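Practical Room Assistant (part-time, fixed term)
Kornodix Teaching Laboratories, Arnora site
Reference: 215

Kornodix runs short practical courses in basic liquid handling for adults entering laboratory work. We are looking for one assistant to prepare, lay out and clear the benches in the ground-floor practical room. The post starts in August and runs for 11 months.
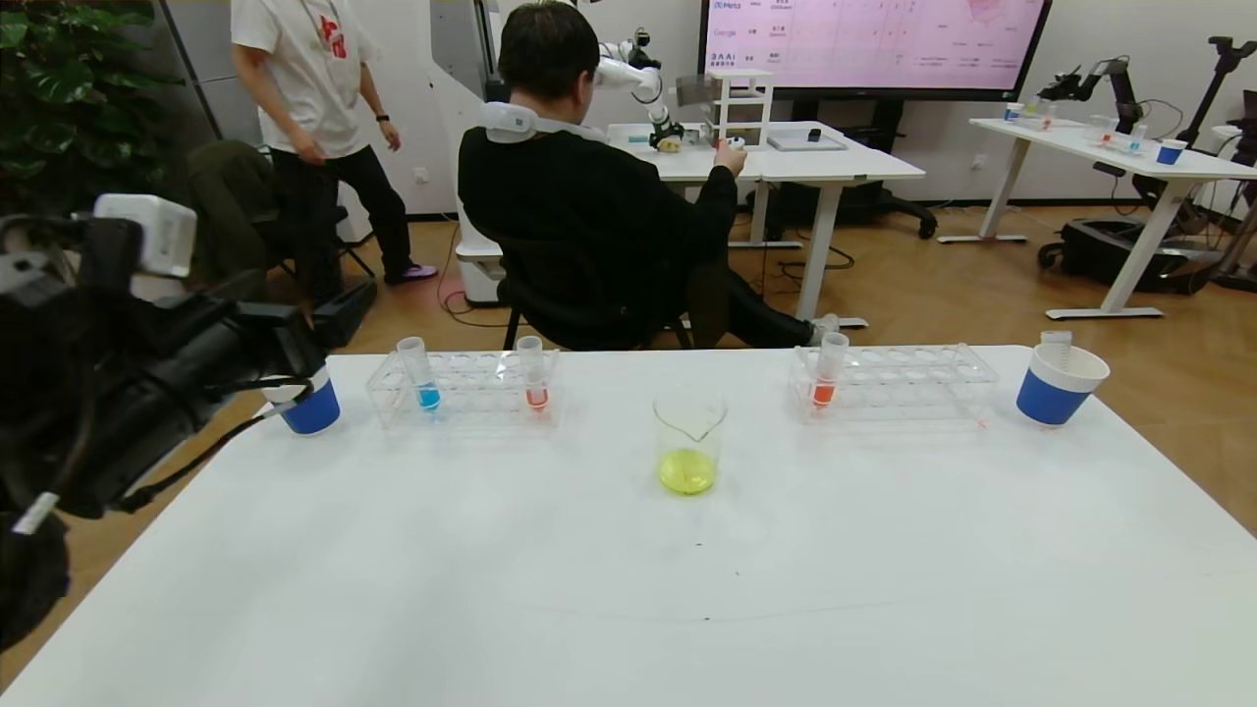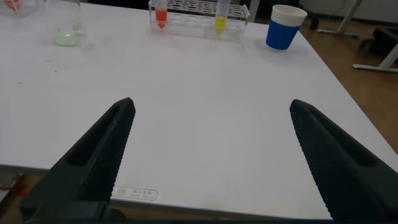 Clear racks, tubes and coloured liquid on a white table top.

The work

The assistant sets out the tables before each course group arrives and returns them to store afterwards. Course sheets give the layout for each exercise, including which tubes are filled, with which colour, and which rack positions stay empty. The main exercises cover pouring from a beaker, moving tubes between racks and comparing volumes by eye. All liquids used at this level are water with food dye.

Duties include:

Mixing dye solutions to the strength given on the course sheet and labelling the stock bottles.
Filling tubes to the stated level and placing them in the correct rack positions.
Checking racks, tubes and beakers for cracks, cloudy patches and dye stains before use.
Washing, rinsing and drying glassware and reusable plastic tubes.
Wiping down table tops between groups and removing dye marks.
Keeping the consumables list up to date (tubes, paper cups, gloves, wipes) and passing orders to the Vunidano stores desk.
Recording breakages in the room log.

A standard changeover between groups takes 60 minutes. On double-session days there are two changeovers. The assistant does not teach, but may be asked to show a participant where an item is kept or how a rack is loaded.

Requirements

Careful, repeatable manual work. Tube levels are checked against a marked reference before each session.
Normal or corrected colour vision sufficient to tell orange-red from yellow, and yellow from yellow-green, under room lighting. A short colour check forms part of the interview.
Ability to read and follow written instructions in English.
Ability to stand for long periods and to lift boxes of up to 7 kg.

Previous work in a school preparation room, kitchen, pharmacy or similar setting is useful but not required. Training in washing methods, spill clearance and the room log is given in the first two weeks.

Hours and conditions

The post is half-time, with morning shifts starting at 7.30 and afternoon shifts starting at 12.30. The rota is issued one month ahead. Pay follows band 2 of the Kornodix support scale. Lab coats and gloves are supplied; closed shoes must be worn in the wet preparation area. Staff may use the canteen in the Kjærgaard building at the staff rate.

The site has step-free access. The sinks in the preparation area are fixed in height, but the drying bench can be adjusted. Applicants who need a different arrangement should state this in the application so that it can be settled before the interview.

How to apply

Send a letter of no more than one page and a list of previous posts to the Arnora site office, quoting reference 215. Certificates are not needed at this stage. Short-listed applicants will be invited to a practical interview, which consists of the colour check, a tube-filling task from a written sheet and a short discussion of the rota. Travel costs within the region are refunded against receipts.

Applications without the reference number are not forwarded. Questions about the duties should go to the practical room desk; questions about pay and contract terms should go to the site office.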